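Students put gripper through its paces at the tea table

A student robotics club at Havberg College is spending its winter term on one small household job: putting a spoon in a teacup without knocking anything over.

The club meets on Friday afternoons and has 41 members this year, from Year 9 to Year 12. Its hand-held gripper, named Trurnach by the students, has two fingers and a camera. A student holds it and does the task by hand while the camera records. The recordings are then used to train a program that will later run a robot arm.
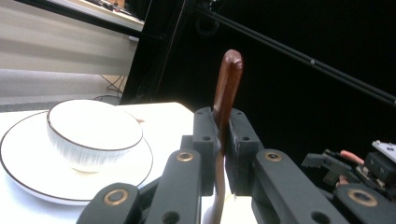

Photo: Havberg College Robotics Club

The cup and saucer are white with a dark line around the rim. Club coordinator Ingeborg Oltmanns said the students chose a real tea setting over foam blocks after a vote at the start of term.

"They wanted something their grandparents would recognise," she said. "It's harder than blocks. The handle is thin and it swings if you grab it too low."

So far the club has logged 1,597 recordings, of which 229 were thrown out for blurred vision or a dropped spoon. Year 11 student Ulises Leiva has been sorting the files and writing labels for each one. 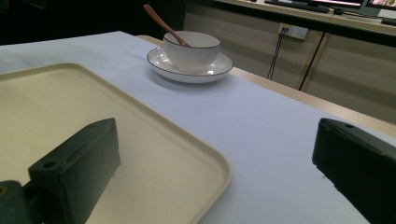

Members work in pairs and swap after 40 recordings. Simone Sales, in Year 10, said the changeover was needed – her wrist gets sore well before the end of a turn.

"You have to go slowly and do it the same way you'd want the robot to do it," she said. "If you rush, the robot learns to rush."

The club plans to move its training program to the arm in August and will enter the household tasks section of the Ralterholm Cup, a regional schools competition. New members can sign up at the college front office.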